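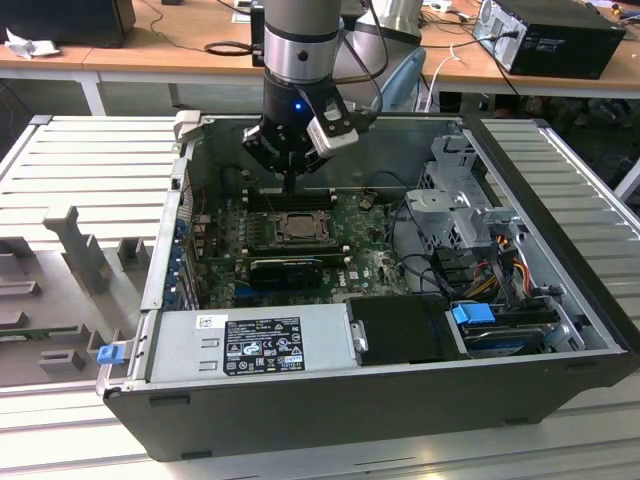 4.2 Gripper comparison on the open-case task

Shares 36 · Comments 2

Desktop computers were designed to be put together by people with small fingers and a fair amount of patience. We had two grippers with neither. The purpose of this section is to report how they compared when asked to lift memory modules out of an open tower case, which is the step our earlier disassembly pipeline handled worst.

Figure 7. Work cell for the memory removal trials. The case lies on its side on the slatted aluminum platform with the side panel off, and the gripper approaches from above. The camera module is mounted on the side of the gripper. The gray fixture tray is to the left of the case.

Both grippers were driven by the same controller and the same motion plans. The Ruveo is a parallel-jaw unit with stiff fingers and a good opinion of its own accuracy. The Harb has compliant fingertips, which forgive errors in position and then introduce a few of their own. Each was fitted with the same wrist camera, as we had learned in March that changing the camera and the gripper together produces a result no one can interpret, including the people who wrote it down.

We ran 543 trials over 11 motherboard layouts. Heatsinks were removed beforehand so that the fingers had a clear path down to the board. Cables were left more or less where we found them. Tidying them improved every number we measured and made the experiment pointless, so we stopped.

The Ruveo was the better gripper whenever the pose estimate was good. It closed squarely on the module and pulled straight up. When the estimate was off, it closed just as squarely on whatever was there instead, most often a retaining clip, and on one memorable afternoon a power cable. The Harb rarely did any damage, but it slid off the module edge often enough that we added a retry limit to the controller, mainly for morale.

Camera placement mattered more than we would have liked, given how much of the budget went to grippers. With the side mount, one finger hides part of the slot during the last stage of the descent. Kanaan's fix was to take the final pose estimate 36 mm above the board and go the rest of the way blind. Sfeir objected to this on principle and then measured it, and it stayed in. An overhead camera from Utitz was tried as a second view, but the arm spent most of its time standing in front of it.

We use the Harb fingertips on the Ruveo body in Section 5. Neither manufacturer recommends this.

Preprint posted to the Zida archive, August 2024
Shares 36 · Comments 2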